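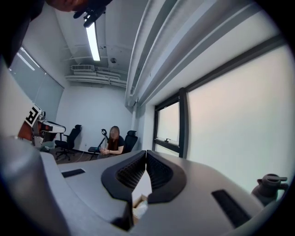
I failed my first packing test in a warehouse in Loderlow, and I've been fond of the subject ever since. The test was simple enough. I had a table of odds and ends, one carton and a supervisor called Tibor Szénási, who watched me cram everything in and then dropped the lot down a flight of stairs. Friction is what I'd forgotten. Smooth things slide about and hit each other, while rough things tend to stay where you put them, and once you start looking you find people using this everywhere. Look at the two black pads, with that fine ribbed or mesh-like pattern on their inner faces, and compare them with the smooth grey surface round about. Your winter gloves may well have something similar on the palms. In this chapter we'll put friction to work inside a box.

Chapter 3: Why Things Break on the Way

Let's begin with a parcel I know well. One October I sent a Janel teapot to my aunt in Hokach, a journey of 266 miles, wrapped in a jumper and (I thought) quite safe. It got there in 23 pieces! She glued it back together and keeps pencils in it now.

What went wrong? The jumper was soft, so the knocks themselves weren't the trouble. The trouble was the empty corner I'd left by the spout. Every time the van braked, the teapot kept moving until it met the side of the box, and it must have done that all the way up the valley. Engineers call this secondary impact. My aunt called it something else.
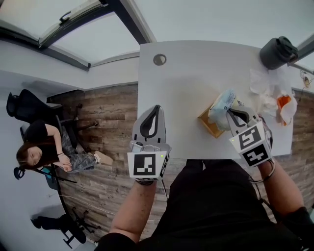 Figure 3.2 A white desk seen from above, with both hands in use.

You'll need a desk or table of your own for the first activity, plus a shoebox, an apple and some old newspaper. Try it with a partner on Wednesday if your class meets then, and keep the apple for section 3.4, where we'll cut it open and look for bruises. Before you start, write down which side you expect to come off worst. I got this wrong two years running, and the Pap method in the next section came out of my trying to work out why.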